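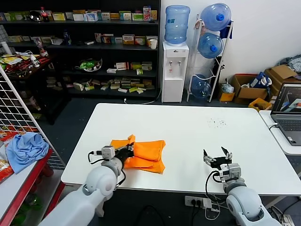 Microfiber towels — fabric softener or no?

hsatti_107
Ok so my wife says softener ruins them, I've used it for years. Got a pack of orange ones in May and they already push water around instead of soaking it up. Is it the softener or are they just cheap?

Rizwan Gilani
Softener. Coats the fibers. Stop using it, wash hot with a little vinegar, should come back after 3 washes or so.

zanarport_mike
Vinegar does nothing imo. Tried it on a whole stack. Regular liquid detergent, extra rinse, done.

Rizwan Gilani
Worked on mine. Half a cup, not a splash.

BushraL
Are you drying them with cotton stuff? Lint gets stuck in there and thats half the problem. Mine go in alone, low heat. Never with bath towels.

hsatti_107
Everything goes in together lol. High heat too

BushraL
Well there you go

Faisal C
High heat is fine, people panic over this. Been drying mine on high forever, still good on windows. The 19 dollar pack from Khattak if anyone cares.

zanarport_mike
Windows sure. Try that on car paint and look at it in the sun. Once the ends get stiff they scratch.

Faisal C
My car is a 40 thousand dollar nothing, I'll live

Adeel Kiani
Wash new colored ones seperately first btw. Orange and red bleed. Ask me about my work shirts

hsatti_107
Too late on that, got a peach pillowcase now. Ok trying the hot wash w/ vinegar tonight, no softener, dryer on low. Will post back

Rizwan Gilani
Extra rinse too. Mike's right on that one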